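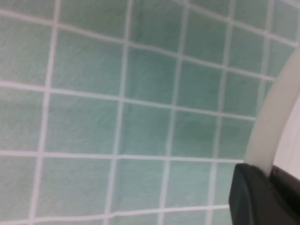 El segundo periodo del proyecto se ha dedicado casi por completo a las paredes. En el primero se comprobó que el brazo podía entrar en los aseos asistidos de la residencia Vemutdale, colocarse junto al plato de ducha y trabajar sin golpear el mobiliario fijo. Faltaba saber si podía hacerse cargo del fregado de los alicatados, que es la tarea por la que el equipo de limpieza pidió entrar en el programa. El alicatado es de pieza pequeña y cuadrada, verde claro, con junta blanca, y el tono cambia de una pieza a la de al lado: unas son casi grises y otras tienen manchas más oscuras propias del esmaltado. Para una persona eso no supone ningún problema. Para el programa que decide dónde hay que insistir sí lo ha sido, y a ello se debe buena parte del retraso que se explica más adelante.

Trabajo realizado

El brazo, montado sobre la base móvil Clorport, ha pasado de hacer pruebas en un solo aseo a trabajar en toda la planta baja. El turno automático empieza a las 14:30, cuando los residentes están en el comedor o en la sala, y termina antes de la merienda. Una persona del equipo lleva la base hasta la puerta, retira las banquetas y las alfombrillas, coloca el cepillo y da la orden de inicio. El brazo recorre la pared por franjas horizontales, de arriba abajo. Al acabar cada franja vuelve a pasar la cámara de la muñeca y marca las zonas que considera pendientes.

Desde el informe anterior se han registrado 1.405 franjas completas. El registro distingue entre franjas terminadas sin intervención, franjas repetidas y franjas interrumpidas por alguien del turno. El detalle por aseo se entrega en la hoja adjunta, con el mismo formato que la vez pasada.

El techo y las esquinas interiores siguen haciéndose a mano. También la grifería, las barras de apoyo y la parte baja de la pared que queda detrás del inodoro. Esta última figuraba en el plan como tarea automática y la hemos retirado: el brazo llega, pero en una postura que obliga a mover la base dos veces, y a mano se tarda menos.

La cuestión del color

En las primeras semanas el programa marcaba como sucias muchas piezas limpias. Las confundía por el tono. El brazo volvía una y otra vez sobre las mismas piezas oscuras, gastaba producto y alargaba el turno. El personal lo detectó antes que los registros, simplemente viendo dónde insistía el cepillo.

Se probaron dos arreglos. El primero, bajar la sensibilidad general, dejó sin marcar restos de jabón en las juntas y se descartó. El segundo consistió en guardar una referencia de cada pared recién fregada a mano y revisada por la encargada, y comparar después con esa referencia. Funciona mejor. Tiene el inconveniente de que la referencia hay que rehacerla si cambia la luz del aseo o si se sustituye una pieza, y alguien tiene que acordarse. En julio se cambió el plafón de uno de los aseos del ala norte y durante varios turnos el brazo repitió la pared entera.

La cámara trabaja muy cerca de la superficie y la imagen sale más nítida en el centro que en las esquinas. Las juntas rectas aparecen curvadas. Onyshchenko, la empresa que mantiene el programa, ha entregado una corrección para la curvatura que ya está instalada. La falta de nitidez en los bordes se compensa solapando las franjas, a costa de tiempo. Nos han propuesto otra lente; no la hemos aceptado todavía porque obliga a desmontar la muñeca y a volver a sellarla.

Qué ha cambiado para el personal

Este apartado lo pidieron ustedes expresamente en la reunión de seguimiento. Se ha redactado con las notas de la encargada de limpieza, Zoriana Nechyporuk, y con las conversaciones mantenidas con los dos turnos.

El fregado de pared era la tarea con más quejas de hombro y muñeca. En la planta baja ese esfuerzo se ha reducido claramente, según las propias trabajadoras. No tenemos todavía datos del servicio de prevención que lo confirmen y preferimos no darlo por demostrado. Las bajas del periodo se debieron a otras causas.

Han aparecido esfuerzos nuevos. La base pesa y el umbral de las puertas del ala norte tiene un resalte que hay que salvar empujando. Una de las trabajadoras se hizo daño en la espalda en esa maniobra, sin baja, y desde entonces se hace entre dos personas. Se han encargado rampas al taller que ya nos hizo las de la terraza. Mientras no lleguen, la ganancia de tiempo en esa ala es prácticamente nula.

El reparto de tareas también se ha movido. El tiempo liberado en la planta baja se dedica a habitaciones, que era lo acordado con la plantilla antes de empezar. No se ha reducido ninguna jornada ni se ha dejado de cubrir ninguna sustitución por causa del proyecto. En el turno de mañana, sin embargo, hay malestar: el brazo trabaja solo por la tarde, y quienes entran temprano siguen fregando a mano la primera planta y además repasan por la mañana lo que quedó marcado como pendiente el día anterior. Lo consideran un trabajo añadido, y las notas de Zoriana Nechyporuk les dan la razón. A partir de septiembre el repaso pasará al final del turno de tarde.

Otra queja se refiere a la espera. Durante las primeras semanas la norma era que una persona permaneciera en la puerta mientras el brazo estaba en marcha. Varias trabajadoras lo describieron como la parte más pesada de la jornada, de pie y sin poder hacer otra cosa. Con la barrera de puerta que suministró Clinix, que detiene el brazo si alguien cruza, la norma se ha suavizado: basta con estar en el mismo pasillo y a la vista de la luz de aviso. La barrera se dispara a veces con los carros de ropa. Es molesto, pero preferimos que peque por exceso.

La formación se ha completado para el turno de tarde. Consta de una sesión práctica en el aseo y otra de puesta en marcha y parada. Dos personas del turno han aprendido además a cambiar el cepillo y a guardar las referencias de pared, y cobran por ello el complemento pactado. En el turno de mañana la formación está pendiente. Se intentó en junio y se suspendió por falta de cobertura en las plantas.

Residentes

Los residentes no coinciden con el brazo en los aseos. Algunos preguntan por él y a varios les gusta mirar desde el pasillo. Una familia expresó por escrito su preocupación por la cámara. Se le respondió explicando que solo está activa con la puerta protegida y el aseo vacío, que las imágenes son de pared y que se borran al cerrar el turno, salvo las referencias. La misma explicación se ha colgado en recepción. Convendría revisarla con su asesoría antes de ampliar el proyecto a la primera planta, donde hay aseos dentro de las habitaciones y la situación es distinta.

Incidencias técnicas

Hubo una avería seria. Entró agua con producto en la articulación de la muñeca y el brazo estuvo parado nueve días. El fabricante atribuye el fallo al desgaste del retén, que debía sustituirse cada 1.000 horas y se estropeó bastante antes. Creemos que influyó el desincrustante que usamos en las duchas, más agresivo que el previsto en el manual. Se ha cambiado por otro más suave para las paredes y se mantiene el anterior solo en los suelos, que se hacen a mano. Durante la parada se volvió al sistema antiguo y se notó: hubo que reorganizar dos turnos con poco margen. Hemos pedido que el plan de sustituciones contemple esta posibilidad.

Las demás incidencias fueron menores. Cepillos que se aflojan, dos paradas por batería y una referencia de pared guardada con el nombre del aseo contiguo.

Gasto

La reparación de la muñeca costó 1.552 euros, mano de obra incluida, y no estaba presupuestada. Se ha cargado provisionalmente a la partida de imprevistos. Las rampas supondrán unos 1.000 euros más según el presupuesto del taller, y solicitamos autorización para pagarlas con el remanente de la partida de formación, que no se agotará este año. El consumo de producto subió mientras el programa repetía piezas y ha vuelto después a un nivel parecido al de la limpieza manual. El ahorro de producto que figuraba en la solicitud inicial no se ha producido y no esperamos que se produzca.

Retrasos respecto al plan

La primera planta debía haber empezado en este periodo. No ha empezado. Las causas son el problema del color, que llevó más semanas de las previstas, y la avería. Proponemos pasarla al periodo siguiente y limitarla al principio a los dos aseos comunes, que tienen el mismo alicatado que la planta baja. Los aseos de habitación quedarían para después de la revisión sobre la cámara.

Trabajo previsto para el próximo periodo

Instalar las rampas del ala norte y volver a medir el tiempo de traslado con una sola persona.
Formar al turno de mañana, con sustitución asegurada de antemano.
Pasar el repaso de zonas pendientes al turno de tarde.
Acordar con Onyshchenko un aviso que indique cuándo hay que rehacer una referencia.
Decidir si se cambia la lente, con presupuesto por escrito.
Pedir al servicio de prevención una valoración de hombro, muñeca y espalda en los dos turnos.

Quedamos a la espera de su respuesta sobre el uso del remanente de formación – el taller mantiene el precio de las rampas hasta finales de septiembre.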